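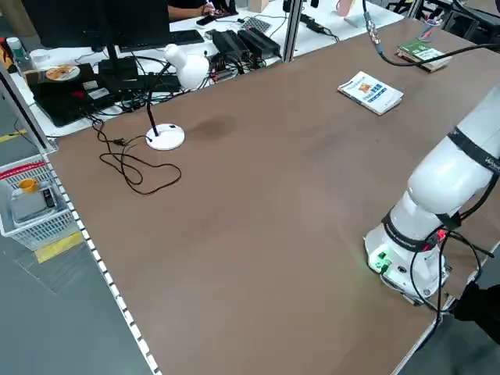
*Robot arm at the edge of a brown tabletop.*

# Tilitz Stone-Effect Masonry Paint

Sold for old shopfronts, window surrounds and cornices. The maker calls it "indistinguishable from dressed sandstone." We don't. From across the street it passes. Up close it looks like good paint with a bit of grit in it.

We stock it in one shade, Clulthorpe Buff, which is pinker than the color card suggests. Order a sample pot first.

- Tub: 3 gallons
- Recoat: 4 hours, says the label. We'd leave it overnight.
- Coverage: roughly 700 square feet a tub on smooth render. Expect a lot less on worn ashlar.

The "lets walls breathe" claim comes from the maker's own test, and we haven't seen another one. If your stone is damp or flaking, fix that before you paint anything. If the building is listed, ask the planning office - painting bare stone often needs consent, and the tub won't tell you so.

It doesn't fill cracks, whatever the brochure says. Shojaei lime filler is sold separately.

Pick up at the Flerbridge yard only. Opened tubs can't be returned.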